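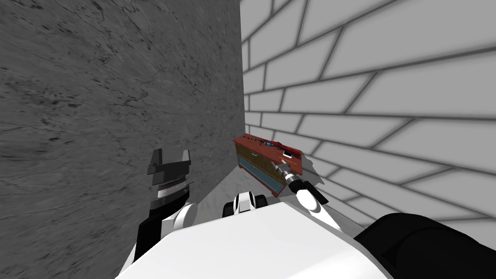 Right arm plans fine, left arm goes for a stroll: bimanual drawer task with the chest in a corner

Posted by flornell_kit in Motion Planning, July 11, 2026

Hi everyone! I've been having a great time building a drawer-opening task in simulation, and I'm stuck on what I hope is a small thing. The setup is a two-arm robot with parallel-jaw grippers, looking steeply down at a red toolbox with two drawers, which sits on the floor where a marble wall meets a brick one. The head camera gives me that view and I feed it to the perception node.

The right gripper gets to the near right corner of the chest without trouble. The left arm is supposed to come in next and hold the other end steady. What it does is lift its fingers up toward the ceiling and sit there next to the marble. Sometimes the planner finds a path after that, but it's a long swoopy one. Out of 200 runs with random toolbox yaw, 4 gave me a path I'd be happy to show anyone.

Things I've tried:
Longer planning time (slower, same swoop)
A bigger goal tolerance on the left wrist
Removing the screwdriver thing from the lid, in case it was blocking the approach
Turning off collision checks with the walls, which makes the left arm work beautifully, right through the marble

I'm planning each arm on its own, right first, then left with the right frozen in place. The collision world comes from the depth cloud, turned into voxels. Any ideas? I'd love to understand this and not just patch it.

ulell_ben

Had this too. Raise the padding on the robot links and it should calm down. Mine was at 0 and now it's higher and I don't see the problem any more. Also check your joint limits, the wrist ones are wrong in a lot of the robot files people pass around.

Rüdiger Mühlbauer

Oh, I love this kind of problem! The clue is your last test. With the walls off, the left arm works, so reach and joint limits are fine for that goal. I would not raise the padding yet. In a corner you have so little free space that more padding can close the gap completely.

I'd look at three places, in this order.

First, the robot is in its own camera view, and a lot of it. The torso takes up most of the bottom and both arms are in there as well. If your self filter is even a little too tight, points from the white shells leak into the cloud and become voxels that the planner treats as obstacles. Then the left arm is trying to avoid a ghost of itself. Show the voxel map with the robot model hidden. Anything arm-shaped that's left over is your leak. In our Weidemann workcell package I had 291 stray voxels hugging one forearm, and I had been blaming the planner for days (sorry, planner). Grow the filter shapes a bit at a time until the ghosts go away, but stop before you start eating the toolbox. Your right gripper is very close to the end of the chest, so that's where a filter that's too big will bite first.

Second, the torso hides most of the floor. What does your map do with space it has never seen? Some setups count unknown as blocked. That would leave the left arm with a wall of "maybe" down low, and going up would be the only polite choice. You know where the floor is, so add it as a plain flat box. Same with both walls. Flat boxes are much kinder to a planner than lumpy voxels, and the checks are quicker too.

Third, the frozen right arm. When you plan one arm at a time, the first one can take the space the second one needs. Put both arms in one planning group and ask for both goals together. The search is bigger, yes, but for two hands on one chest I think it's worth it. If you want to keep them separate, plan the left arm first and see whether the swoop changes sides. That's a two-minute test and I'd love to hear what happens!

About the long path when you do get one: run a shortcut pass afterward, and seed the inverse kinematics with an elbow-out pose. The left elbow has to fit beside the torso, and a random seed will happily pick the pose with the fingers up.

Oh, and put the screwdriver back on the lid. Add it as its own object, and the little white card thing too, so the drawer task stays honest.

flornell_kit

WOW, okay. I hid the robot model and there was a whole second left forearm floating there in voxels, 461 of them! I grew the filter, swapped the floor and walls for boxes, and the left arm now comes in low and level on the first yaw I tried. I haven't touched the joint planning group yet, that's tonight's fun. @ulell_ben I did check the wrist limits and they match the manual, but thank you!

dalasness_dev

Following this one. Does the box trick still work if the corner isn't exactly square? Mine is off by a couple of degrees and I've been scared to leave the voxels.

Rüdiger Mühlbauer

It does. Fit a plane to each wall separately and place each box from its own plane, so the angle between them can be whatever it likes. Leave a small margin behind the toolbox or the chest will start out in collision with the wall.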